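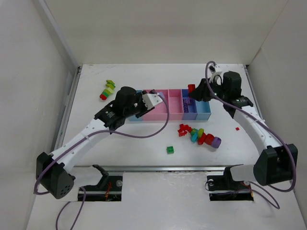 Speaker notes: Why Our Meetings Are So Long
Ullwood Allotment Federation, summer gathering, 24 July 2024
Slot: 29 minutes. Aim for less. Irony is noted.

Opening. Wait for the tea urn to stop. It won't, so start anyway.

Say who I am. Alvar Eide, secretary of the Berge site, formerly secretary of the Brulley site until it merged with Berge in order to save time on meetings. Pause here. If they laugh, good. If not, they're from Brulley.

The hosepipe story. We once spent 57 minutes on whether a member could leave a hosepipe across a shared path. The hosepipe's owner wasn't there. The member who had complained wasn't there either. We formed a view, wrote it down and lost the piece of paper. As far as I know the hosepipe is still across the path and people step over it, as they did before.

Slow down for this bit. Ask for hands up: who has been to a meeting this year that ended by fixing the date of another meeting? Keep your own hand up. Look at Vidar until he puts his up.

First point: the agenda. Ours used to say "Water", "Sheds", "Bees", "Any other business". Those are nouns. You can talk about a noun until you die. Try a question with an answer at the end of it. "Do we pay for a second water butt?" takes six minutes. "Water" took all of last spring.

Read out the old Berge agenda in full. Don't do the voice.

Second point: the person who knows. Every site has one. At Berge it's Vidar Björklund, who has had a plot there since before the fence. He will let a debate about drainage run for half an hour and then mention that the drain was moved. Ask him first. Vidar has said I may tell this one, provided I add that nobody did ask him.
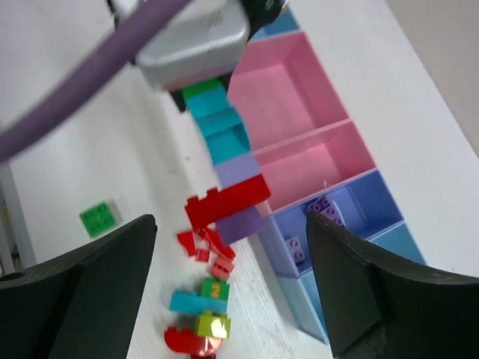 Third point: minutes. Mine once ran to 4 pages and included a remark about somebody's marrow that I still get letters about. Now I write down what was decided, who is doing it and by when. People complained that it lacked colour. One person asked where the marrow had gone.

Have a copy of the new minutes ready to hold up. One side of paper, big type. Offer to email it round. (Bring a sheet for addresses. Bring a pen that works. Bring a second pen.)

The Flellura business. Skip if running late. We tried Flellura, the online booking thing, to find a date that suited everybody. It sent 1,000 reminders in one night, mostly to me. We met in August, when half of them were away.

Questions. Someone will ask about the bees. The bees have their own meeting.

If Brulley people raise the merger, say it went well and look at the clock.

Thank the kitchen. Take the raffle tickets off the lectern before sitting down, or I'll be asked to draw it again.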